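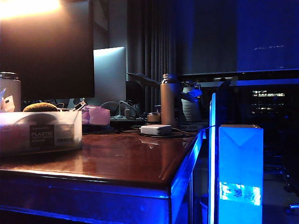 Escritorio de madera oscura barnizada con una caja de plástico translúcido, una botella de tono cobrizo y un adaptador de corriente blanco.

Automatización doméstica: recoger un escritorio sigue siendo un problema abierto
23 dic 2019

La pregunta llega a esta redacción varias veces al año, casi siempre en los mismos términos: si un brazo mecánico puede soldar un chasis, por qué no puede recoger una mesa. La respuesta corta es que puede recoger algunas mesas, despacio y con alguien cerca. La respuesta larga ocupa el resto de esta nota.

El escritorio plantea dificultades que la cadena de montaje eliminó hace décadas por diseño. En una célula industrial la pieza llega siempre en la misma orientación, con la misma luz y sobre un útil que la sujeta. En una mesa de trabajo particular conviven un recipiente rígido, un cable suelto, una superficie pulida que refleja lo que tiene encima y un envase cuya pared deja pasar parte de la luz. Cada uno de esos elementos corresponde a una línea de investigación distinta, y los sistemas que resuelven bien una suelen empeorar en las demás.

Percepción

Los sensores de profundidad por luz estructurada y por tiempo de vuelo dan lecturas poco fiables sobre barniz brillante, metal y plástico translúcido. En el primer caso aparece profundidad falsa por debajo del tablero, correspondiente al reflejo. En el tercero, la medida puede caer en la pared de la caja, en su contenido o en un punto intermedio. Una botella metálica de hombro redondeado es fácil de reconocer en color y difícil de reconstruir en tres dimensiones.

La iluminación mixta agrava el problema. Una lámpara cálida a un lado y una fuente azul saturada al otro obligan al balance de blancos a elegir, y un clasificador entrenado con luz uniforme de oficina pierde precisión en ambas mitades. Nele Dijkstra, responsable de percepción en Durnstead, resume así los ensayos internos de su equipo: de 720 intentos de agarre en mesas con luz mixta, 526 terminaron con el objeto sujeto y elevado. Los fallos se concentraron en los envases translúcidos y en los cables.

Manipulación

Los objetos rígidos de tamaño medio (botellas, cajas pequeñas, recipientes con tapa) están razonablemente resueltos con una pinza paralela, siempre que haya espacio libre a ambos lados. El adaptador de corriente es otra cosa. Su cuerpo es un prisma sencillo, pero arrastra un cable cuyo otro extremo puede estar enchufado, enganchado en otro aparato o debajo de algo. El planificador que trata el adaptador como un bloque aislado lo levanta sin dificultad y tira de todo lo demás.

Los cables enredados entre dispositivos quedan hoy fuera del alcance práctico. Existen demostraciones de desenredo sobre fondo liso y con un único cordón de color contrastado. Ninguna de las que hemos revisado trabaja sobre madera oscura, entre pantallas y con el brazo de una lámpara en medio.
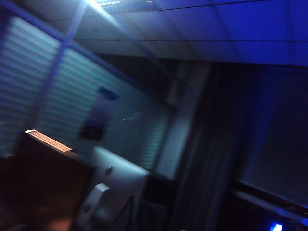

Persianas de lamas, techo de placas y cortina oscura vistos desde la muñeca del robot; el desenfoque afecta a toda la toma.

La cámara de muñeca se adoptó para corregir la aproximación final: al acercarse al objeto, la pinza lo ve desde su propia posición y ajusta los últimos centímetros. El inconveniente es conocido. Durante los giros amplios la cámara deja de apuntar a la mesa, y con poca luz el tiempo de exposición se alarga lo bastante para borrar los bordes. Esas tomas apenas sirven para localizar nada, y el control tiene que apoyarse en la cámara fija y en la cinemática del brazo hasta que la muñeca vuelve a orientarse hacia el trabajo.

Hay tres remedios habituales. Se puede limitar la velocidad angular, con el coste evidente en tiempo de ciclo; añadir iluminación propia en la pinza, que introduce brillos nuevos sobre el barniz; o descartar las imágenes borrosas con un filtro de nitidez. Kheri Muriithi, ingeniero de integración en Vendard, prefiere el tercero combinado con una velocidad moderada. «Un sistema que sabe que no está viendo se para. Uno que no lo sabe empuja la botella», escribe en la nota técnica que nos ha remitido.

Decisión

Queda la parte menos tratada en la bibliografía: qué significa ordenar. Una caja etiquetada ofrece una pista, ya que el rótulo indica qué clase de cosas deberían ir dentro, pero un objeto colocado encima de la tapa admite dos lecturas. Puede estar guardado ahí a propósito o esperando sitio. El proyecto Ekundale aborda el asunto pidiendo al usuario que confirme el destino de cada objeto la primera vez. Funciona, y convierte la primera sesión en una tarea más larga que recoger a mano.

Estado comercial

Rizvi anuncia un módulo de sobremesa a 4,000 euros, sin brazo, con un catálogo cerrado de 100 objetos. Para un taller pequeño con piezas repetidas, el planteamiento tiene sentido: la colocación de herramientas en bandeja y la retirada de envases vacíos son tareas acotadas y el catálogo puede cubrirlas. Para una vivienda, el catálogo se queda corto en la primera mesa.

Quien valore una compra debería pedir al proveedor los resultados con su propia iluminación y sobre su propia superficie, además del número de intervenciones humanas por sesión. Este último dato rara vez figura en las fichas. En el próximo envío publicaremos la comparativa de pinzas de dos y tres dedos con envases de pared fina.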